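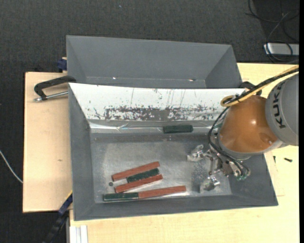
The KUKA arm at the sorting bin, three sticks on the tray floor and a green block up on the strip.

Subject: Re: [shopfloor] Sorting cell, what happens to the bench people?

Fidel Espinoza wrote:
> We're looking at an arm for our own sorting bench at Salinas and
> I'd love to hear how your crew took it. Did anyone lose hours?
> Mine are already asking and I don't have a good answer yet.

Hi Fidel, and hello to everyone else on the list,

Good to hear from you, and I'm glad your people are asking now, while there's still time to do something with the answers! We have 8 on the bench at Melthorpe and all of them still have their full hours, though I won't pretend the days look the same as they used to. On a good shift in August we put 1,762 pieces through, and before that a person's hands would have been on every single one. Now two people look after the cell and the rest have moved over to inspection and packing, which some of them love and a couple of them really don't (they miss talking across the bench, and I can't blame them).

The part I'd do differently is the training. Vudex gave us one afternoon on clearing a stuck piece and restarting, and it was not enough – we had people standing there waiting for me when they could have fixed it themselves. Ask for more, and ask for it on every shift. I'd also get the pay question settled early. Ours took on new duties in the spring and the new grade came through months later, and that caused more bad feeling than the arm ever did.

Give me a call if you want to bring a few of your folks over. Mine would be happy to talk to them without me in the room.

Warmly,
Sokero bench lead, Melthorpe
ext. 223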